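Search posts
Skip to main feed

Vakatham
1/ A few people asked how I got on with the inulin powder I bought in September. I've finished the bag, so I'll put it all in one place. I'm not a dietitian.

2/ The one I used is from Priveck, an 880 g bag. It's chicory root fibre, off-white, mildly sweet. I take it in whatever I'm already drinking, usually first thing.
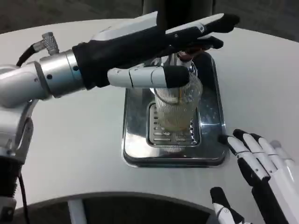

3/ Dose. I started on 2 g a day and stayed there for a fortnight. Mamta Singhal had told me to go slow and I'm glad I listened — my brother started on a heaped tablespoon and had a rough weekend.

4/ Mixing. It clumps in cold water. Warm drinks are fine if you stir while you pour. I no longer bother with the shaker.

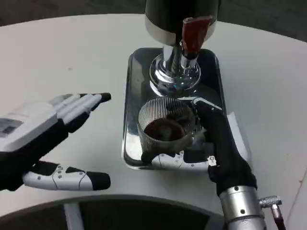
White table, metal tray.

♡ 72 Replies 40

5/ Taste. In coffee I can't pick it. In black tea I can, a bit. It replaced the sugar for me, and that was the main reason I bought it. I didn't weigh myself, so please don't ask about kilos.

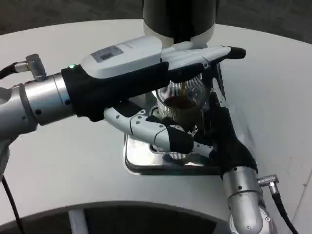
It also went into porridge and one batch of muffins. The muffins browned early, so drop the oven a little.

6/ Karlijn Verschueren asked about the Raltisis tablets instead. Same fibre, but you'd swallow a handful to match one scoop. I'd stick with powder.

7/ Next bag will be the Van Wijk organic one if the postage comes down. If you're on medication, check with your pharmacist first.

We use cookies to improve your experience. Accept / Manage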